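We use cookies to remember your settings and to count visits. By continuing to read you accept this. [Accept] [Manage]

Wednesday, July 29, 2026

It is winter here and I have time to think, so this is my third try at writing about the women's circle at Arnora and why I stopped to go.

For those who are new: I grew up in Prundska, in a church where the men stood on the right side and the women on the left. No one explained it to me. When we moved to Australia I was twenty-six, and in our first parish here everybody sat mixed, and I felt almost undressed. My husband found it normal after one Sunday. For me it took 2 years.

The circle was kind to me in those years. They brought soup when our daughter was born, they corrected my English only when I asked. But every evening had the same lesson under it, that a woman of faith is quiet, and that her questions should go first to her husband. My husband is a lovely man, but he has never read Leviticus and he is not planning to.
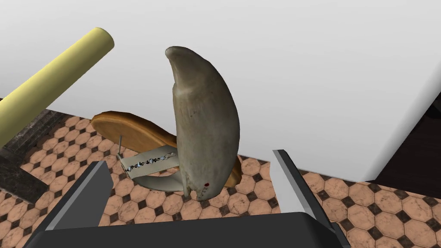
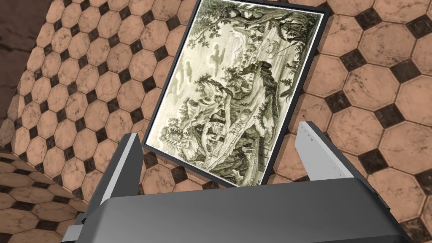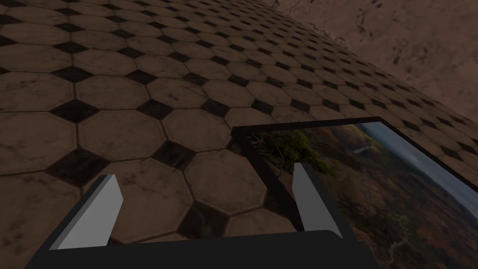
In August last year we were given a study booklet, the one with the blue cover from Wegener, and I read it through in one night at the kitchen table. It has 200 pages and on 3 of them there is a woman who speaks. I don't count Eve -- the booklet lets her speak only so it can correct her. I kept thinking of a pattern like the brown eight-sided tiles with the little black squares in the corners, where the big pieces get all the attention and still the floor would have holes without the small ones. I said this aloud in the circle. The leader smiled and told me that the small ones should then be content to be small, and we went on to the prayer.

I was not angry that evening. I drove home on the Valtow road and I was mostly tired. The anger came later, when I was folding washing, and it surprised me how old it was.

Some of you wrote to me that I should have stayed and changed things from inside. Maybe. I think this is a good calling for a person who has the strength for it. I have started to sit with two other women on Thursday evenings instead, and we read the text first and the notes after. Last week we did the daughters of Zelophehad and we were still talking when the tea was cold.

I still go to church on Sundays, in the mixed rows. My mother asks me on the phone which side I sit on, and I tell her the left, and it's true, because that is where the heater is.

Get new posts in your inbox. Enter your email address to subscribe. You can unsubscribe at any time.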